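Larard holds its open day in January, when the old mill building is at its coldest, and I went mostly to find out whether the "working textile town" in the brochure still makes any cloth. It makes a little. Of the 5 looms on the ground floor, one was running, and it stopped twice while the guide from Heywood talked over it.

The tour takes about 40 minutes. The weaving samples were nice enough, though I was told they come from Ovar, and I would have liked a label saying so.
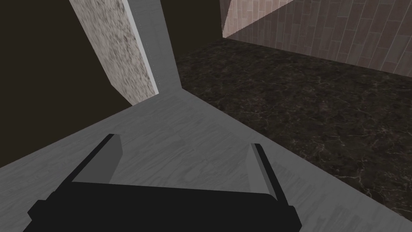

Lunch was the part I had been promised would be good. The soup was thin, the bread fine, and the line for both moved slowly enough that I read all the panels twice. The layout reminded me of a pair of fingers spread apart with a wide gap between them – two long rows of tables, and everyone standing in the middle wondering which one served coffee.

Heidrun Holzer gave the afternoon talk on dyeing wool at Ultden. She knew her subject and skipped the slogans. I'd go back for her, but I wouldn't pay for the tour again.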